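Skaro Round Bread Basket

The Skaro is a hand-woven round basket for bread rolls, fruit and baked goods. It is made from split willow over a stiff base and finished in a clear food-safe coating. We supply it to cafés, guest houses and home kitchens.

Colour varies from one batch to the next. Willow is a natural material and takes the stain unevenly, so baskets ordered in June may not match those bought later in the year. If you need a matching set, order it all at once and put a note on the order form.

Sizes
Small – 18 cm across, suits two to four rolls
Large – 30 cm across, suits a full loaf or a table of six

Weight of the large basket is 412 g. Both sizes stack for storage.

Care
Shake out crumbs after use and wipe with a damp cloth. Do not soak or put in the dishwasher. Dry away from heaters, as fast drying can split the weave. A light spray of water twice a year keeps the willow from going brittle.

Use a paper or linen liner with iced or sticky food. Cotton liners in grey and natural are sold separately under the Flultier name. 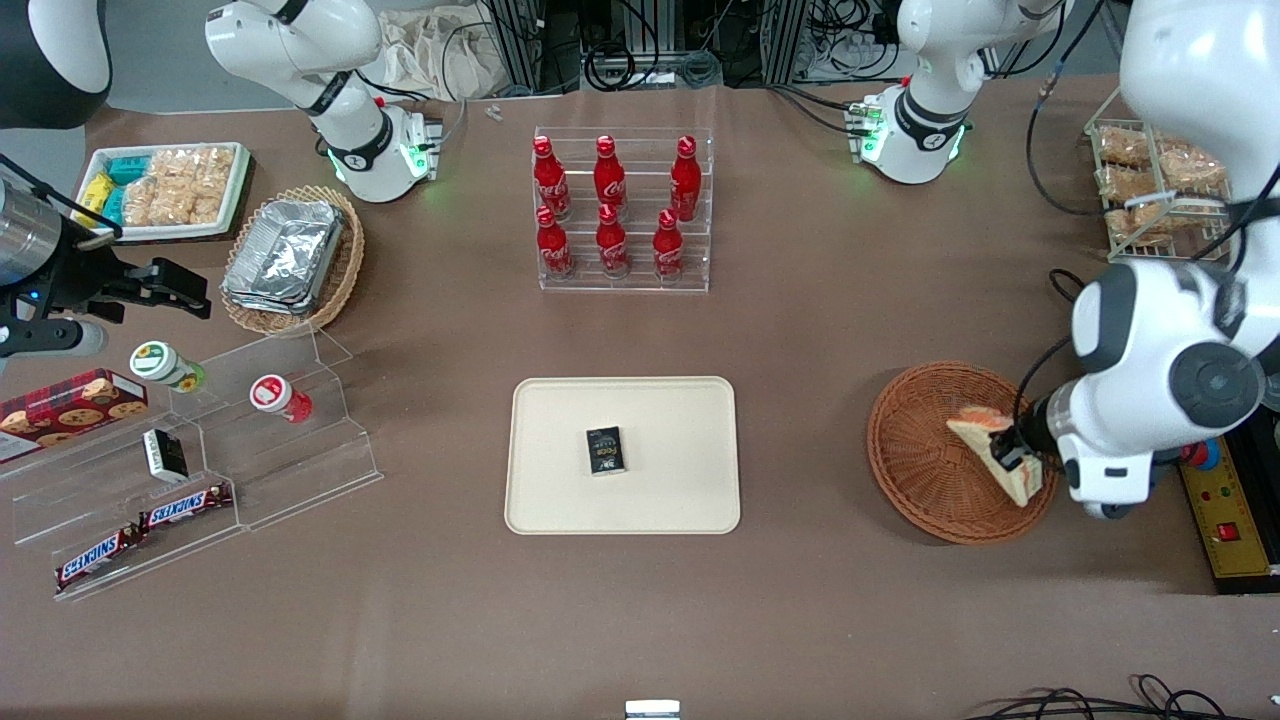 Cake slice and round woven basket on a brown-grey mat.

Ordering
Product code 267. Sold singly or by the carton. Cartons are packed to order and leave our Swanson warehouse within five working days. For trade pricing or odd sizes, contact Noemí Aguirre in sales. Returns are accepted on unused baskets with the tag still attached.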